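Ticket: Strip sorting cell, left arm slow to grip, packing side waiting
Site: Mostham, finishing room
Equipment: Trelau two-arm cell
Status: Closed, with follow-up
Last updated: August, 4:10 p.m.
3 watching | 8 comments | Share

What we reported

Good morning to everyone at Trelau support, and thank you again for being so patient with us over the spring. I'm writing on behalf of the finishing room at Mostham, where the two-arm cell has been sorting color strips for the Spanos sample books. On the whole people have come around to it nicely (even the ones who swore they never would!), but since the start of the early shift the left arm has been hesitating over its tray. It comes down, stops a little way short, waits, and then goes back up and tries again. The right arm carries on as if nothing were the matter.

By the time the packing bench opened we had 26 retries in the log, all of them on the left. The target for the shift is 900 strips, and the ladies and gentlemen at the packing bench were standing there with open sample books and nothing to put in them, which makes for a long morning.

I should explain how we work now, because I think it matters here. Before the cell came, whoever was sorting would also lay out the trays, and they had their own way of fanning the strips so the next one was easy to lift. These days the trays are filled in the cutting room and carried over, and the person who used to sort is minding the cell, checking colors and filling in the log. So the filling and the picking are done by two different sets of people who hardly see each other until lunch.

What we tried before writing

We stopped the cell with the normal stop, waited for both arms to park, and restarted it from the panel. The hesitation was there again on the first pick.

We wiped the left gripper fingers with the dry cloth from the kit. No change that we could see.

We ran the same job with pink in the yellow tray on the left and green in the white tray on the right, so your side would have the everyday setup to look at and not some special test.

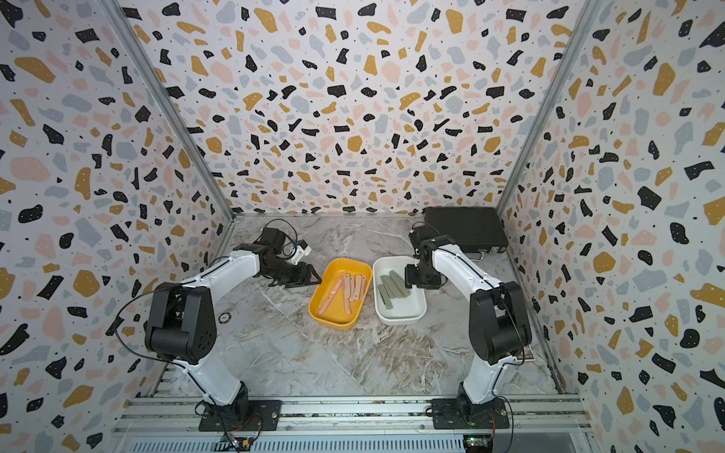
Reply from Trelau support

Thank you for such a thorough write-up, it saves us both a good deal of back and forth. The yellow tray is sitting at a slight tilt on the marble top, and the pink strips are lying at all sorts of angles. Neither of those is a fault by itself. The left arm is set up with a narrower range of approach angles than the right, though, and when it can't settle on one it will wait and retry exactly as you describe.

Could you please try the following, in this order:

1. Stop the cell and let both arms park before anyone reaches in.
2. Set the yellow tray square to the front rail.
3. Clear anything off the work surface near that tray that isn't part of the job. There is a small round dark disc to the left of it, and a small purple card over by the right-hand wall that can come out too.
4. Open the left arm's settings and change the approach range from Narrow to Match Right.
5. Run a short batch and send us the retry count.

Our answer, after lunch

Well, we did all five, and I'm very pleased to say the retries went from 26 down to 8 over a batch of the same length. Squaring up the tray helped some, and the Match Right setting did most of the rest. The packing bench caught up by the afternoon break and there was a small cheer.

The 8 that are left seem to come when strips are lying across one another. We talked it over with the cutting room, and they had no idea that the way they dropped the strips in made any difference to us. They've asked to come and watch the cell run for a while, and I think that's a lovely idea. Two of them used to sort by hand and know more about how those strips behave than the rest of us put together.

Follow-up

Tray position to be marked on the work surface with tape, Mostham to do. Cutting room visit to be added to the shift plan. Trelau to send the updated settings sheet, and a copy to the Rorora site, where they run the same job with 19 colors and will surely meet the same thing.

Please leave the ticket number open for replies until the settings sheet arrives. Our printer is down again, so email is best.

8 comments | 2 people found this helpful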